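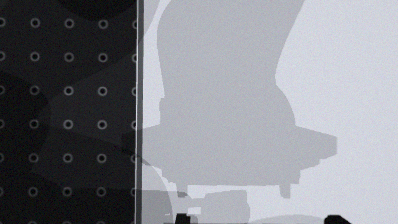

About Horcombe Lock and Safe

Horcombe Lock and Safe opens, repairs and moves safes for shops, offices, banks and private homes. We started as a two-bench repair shop on Lowther Street and still work from the same building, although we have since taken over the unit next door. There are 11 of us now, including 2 apprentices.

What we do

Most of our calls come from people who are locked out. A combination has been lost, a keypad has failed, or a relative has died and left a safe with no paperwork. We ask for proof of ownership before we touch the door, and we keep a copy on record. If you can't show that the safe is yours or that you are acting for the owner, we will not open it.

We try to open every safe without damage first. Where drilling is needed, we tell you beforehand, agree on the price, and repair the hole afterward so that the safe can go back into use.

The rest of the work is servicing, lock changes and moving. We can move safes weighing up to 3000 pounds with our own truck and crew. Anything heavier goes to a rigging company, and we send one of our people along to look after the lock.

Parts and training

We keep parts for older makes that are hard to find, including Flostetti dial locks, which went out of production long ago but are still in plenty of jewelry stores. If we don't have a part, we can often make it. We also fit and program the Nuvley range of electronic locks.

Every February we run a short course for working locksmiths. It covers dial manipulation, relockers and drill point repair. Places go to people who can show a current license or a letter from an employer.

Where we work

We cover Horcombe and everywhere within 200 miles of the shop. Emergency calls are taken day and night – please have the make of the safe and the serial number ready if you can read them.

Visitors are welcome at the Lowther Street counter during shop hours. Small safes can be brought in for service, but call first so we can have a cart at the door.

Page last updated September 2, 2026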